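About Wulmont

Wulmont is a small textile care and table linen business. We clean, mend, fold and store household cloths for private customers, guest houses and a few restaurants. Marion Drummond started the company with one worktable and a shelf of borrowed baskets. The workroom now handles up to 126 pieces in a shift, and the storage room has space for 1000.

What we handle

Most of the work is plain cloth: napkins, tea towels, tray covers, bread cloths and small tablecloths, in cotton, linen and blends of the two. We do not take wool, silk or anything with a waxed or rubber backing. Colour-fast prints are accepted after a spot test. Cream and undyed cloths are kept apart from optical whites at every stage, as the two need different detergents and should never share a load.

The work surface

All inspection is done on a plain, pale, matte surface. A glossy top throws glare back into the weave, and a patterned one hides thin spots. The surface is wiped before each order and checked for grit and stray thread. Lighting is diffuse and comes from more than one side, so that shadows stay soft.
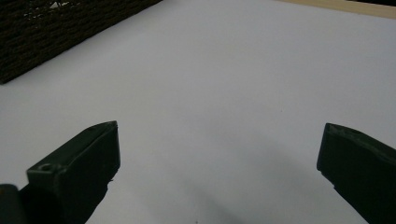

Surfaces are replaced when they show scoring or stains that do not lift. Kenna Mackay keeps the log for this and sets the wiping schedule. Cleaning product is limited to a neutral soap solution, mixed fresh each morning.

How an order moves through the room

Each order arrives in its own basket or box and stays with it until it leaves. Cloths are taken out one at a time. They are first set down as they come, without smoothing, so that hard creases and yellowed folds can be found before handling changes them. The cloth is then opened flat, measured, and checked along all hems. Faults are entered on a card by position, starting at the labelled corner, or at any corner marked with a tacking thread if there is no label. 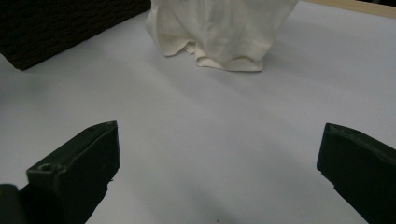

Crumpled cream-white cloth on the table, with a dark brown woven piece at the corner.

Folding follows the customer's sheet. Where no sheet is given, we use the Pondari fold, named after our first guest house account: in thirds lengthwise, then in half, with the hem inside. Stacks are kept low enough that the bottom cloth does not take a set crease.

People

Marion Drummond runs the business and does the quoting. Lærke Kárason is responsible for mending and hem repair. Shaohua Jia looks after washing, including all stain treatment. I-hsuan Kao manages storage and returns, and is the person to contact about a missing piece.

Accounts and enquiries

We currently hold 591 customer cards. New household customers are accepted throughout the year. Restaurant accounts open in October only, and are limited to 2 new accounts each season. Please send fibre content, finished size and number of pieces with your first enquiry.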